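How to Arrange Artificial Tulips in a Small Round Container

Artificial tulips have one problem: when they come out of the bag, they all look in the same direction and stand very straight, like soldiers. Real tulips never do this. They lean, they bend, and some of them open away from the others. With a little patience you can give the same look to a cheap bunch. I need 13 minutes for one bunch, but the first time it took me much longer.

What you need

One bunch of artificial tulips with leaves
A container with straight walls, not too wide
White tape or a soft paper band
Dry rice or small stones for the bottom
A slightly damp cloth

Step 1. Clean the flowers

Wipe every flower head from the bottom to the tip. Do not rub across the petals. For the leaves, put one hand under the leaf and wipe with the other. Let everything dry before you continue.

Step 2. Wake up the stems

Hold the stem in your warm hands and bend it a little at a time. If there is a wire inside, it will keep the curve. Make the bend in the upper third and not at the neck, where the flower can break off. My friend Mélanie Kennedy uses a hair dryer on the low setting for very stiff stems, and it works well, but keep it moving.

Step 3. Make the bunch on the table

Lay the tulips flat, one after another. Start with the flower you like most and put it near the middle. The next ones go at both sides, each at a different height. Let the outside flowers lean away. The heads can touch and cover each other a little — this is good, because real flowers also do it.

Now open the leaves. Pull them out to the left and to the right under the heads, so they make a loose V.

Step 4. Tie it

Gather the stems and wrap the tape around them, low down, where the container will hide it. Two turns are enough.

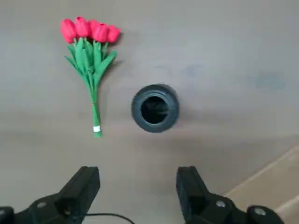

Five red tulips with the leaves spread out, a white band low on the stems, and the round black container beside them.

Step 5. Put it in the container

Fill the bottom with rice, 16 millimeters or more if the container is light. Push the stems in as one piece and turn the bunch until the best side looks at you. If the flowers stand too high, do not cut yet. Fold the ends of the stems up first and try again. A cut stem stays short.

Keep the arrangement away from strong sun, or the red can become pale by the end of June. I dust mine when I dust the shelf.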